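Stougaard Whiteboard Cleaning Fluid, 1,000 ml refill

Home > Office & Classroom > Board Care > Fluids and Sprays

Product code: GK-STO-1000
Availability: In stock at our Pridcombe warehouse
Sold in: Single bottles or cases of six

Stougaard fluid is a ready-mixed cleaner for dry-wipe boards. It takes off the grey film that builds up when a board is only ever wiped with a felt eraser, and it lifts most marker ink that has been left on too long. It is supplied as a refill with a plain screw cap, to be decanted into the 200 ml trigger bottle (sold separately, code GK-STO-TB).

The fluid is water based and has a low smell, so it can be used in a room while people are working in it. It contains no bleach and no ammonia. It does contain a small amount of alcohol, and should be kept away from radiators and out of the reach of children.

What it can be used on

Enamelled steel boards
Melamine boards
Painted steel boards
Glass boards
Most dry-wipe laminate sheets

Do not use it on chalkboards, projection screens or cork and felt noticeboards. If you have a board with a self-adhesive film surface, try a small patch in one corner first. Some cheaper films go cloudy with any alcohol cleaner, and once that has happened there is no way of putting it right.

How to use it

Wipe off as much dry ink as you can with an eraser or a dry cloth. Spray the fluid on to a clean microfibre cloth, or straight on to the board if the marks are heavy, and leave it for a few seconds. Wipe from the top down, turning the cloth as it picks up ink. Finish with a second, dry cloth. The second cloth matters more than people expect – a board that is left to dry on its own will often show streaks.

Small boards are easier to clean flat on a table than in the hand. Put a cloth underneath to stop the frame marking the table top, and work the fluid along the inside of the frame, where old ink collects. Corner caps can usually stay on. A cotton bud is good for the gap between the cap and the board. 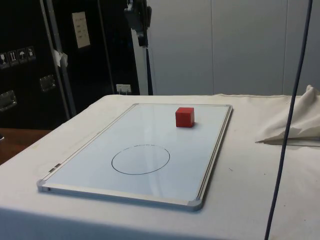 Brynhildur Overgaard wrote to us that she had been getting through a bottle in half a term until she stopped spraying the board and started spraying the cloth, and that the same size bottle now lasts her until the summer holidays. She also asked whether we could do a larger size. We can't at present, but the case of six works out cheaper per bottle.

Ink that will not shift

Permanent marker can often be removed by drawing over it with a dry-wipe marker, letting that dry and then wiping both off together. Follow with the fluid. If a mark is still there after two goes, leave it alone. Scouring pads, cream cleaners and melamine sponges all scratch the surface, and a scratched board holds ink for good.

Ghosting, where old writing shows faintly under the new, is usually a sign that the surface is worn. The fluid will make it fainter for a time. On a melamine board that sees daily use it will come back, and the board will need replacing or covering. Enamelled steel holds out a good deal longer.

Technical details

Contents: 1,000 ml
Form: Clear liquid, ready to use
Bottle: Recyclable, screw cap
Storage: Upright, in a cool place
Case quantity: 6
Shelf life: Two years unopened

Goes with

Trellon microfibre cloths, pack of 10. Washable at 60 degrees. Do not use fabric softener, as it leaves a coating on the fibres that smears.

Stougaard wipes, tub of 100. The same fluid on a pre-soaked wipe. Handy for trolleys and shared rooms, but dearer over a year than the refill.

Stougaard trigger bottle, 200 ml, empty. The nozzle adjusts from spray to jet and closes for carrying.

Delivery and returns

Orders placed with Gerkport before noon leave the warehouse the same day. Because the fluid contains alcohol it goes by road only, and we cannot send it by air mail. Unopened bottles can be returned within 30 days. Please keep the bottle upright and use the original carton – we are not able to refund bottles that have leaked on the way back.

The safety data sheet was last revised in February 2019 and is sent free on request. For trade accounts and orders of more than 100 bottles, contact Renato Castillo in our sales office.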